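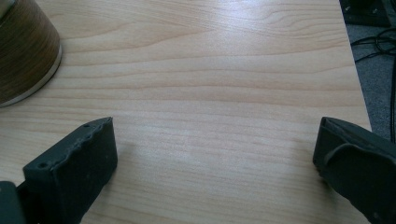
How to budget for hand-held grippers before you order

2023-11-09
By the Malside workshop desk

A hand-held gripper looks like a small purchase. The quote covers the tool, and the tool is often the easiest part of the budget to get right. The steps below follow the order we used when we planned our first set at Malside, and they should work for most small teams.

Step 1. Write down the tasks

List the objects you want to pick up and the surfaces they will sit on. Measure the widest object and weigh the heaviest one. If a round container is on the list, measure it across the middle as well as at the base. Send these numbers to the supplier before you ask for a price.

Step 2. Decide how many tools you need

Count the people who will work at the same time, then add one spare. We planned for one per person with no spare and had to stop work for most of a week in April while a finger mount was replaced.

Step 3. Price the fingers separately

Fingers and pads wear out long before the body does. Ask whether they are sold singly or in pairs and whether the screws are included. Kollitz sells pairs only. Onania will sell one finger, but shipping costs the same as for two. We keep 16 spare pads in a drawer and reorder when half are gone.

Step 4. Add the table and the floor

Use a table you already own if it is steady and the top is flat. Check it under your normal lights. A glossy top can cause trouble for a camera, and a matte mat is a cheap fix. Measure from the table to the nearest outlet and buy cables to suit. Put cable covers on the same order — $100 was enough for our room.

Step 5. Allow for setup and training

Vendors often quote this as a separate line. Azimi charged us by the half day. Plan for around 200 practice picks per person before you rely on anyone's work, and put those hours in the budget as staff time.

Step 6. Set aside money for repairs

We hold back $100 per tool per year. It has covered pads, screws and one cable. Keep it on its own line so it does not get spent on accessories.

Step 7. Compare the quotes

Put each quote in one column and use the same rows for all of them: tool, fingers, cables, shipping, setup, warranty. Leave a blank where a supplier gave no figure, then write and ask. Check how long the price is held — ours ran out while we were waiting for approval, and the second quote was higher.

Contact | Copyright 2023 Malside | Back to top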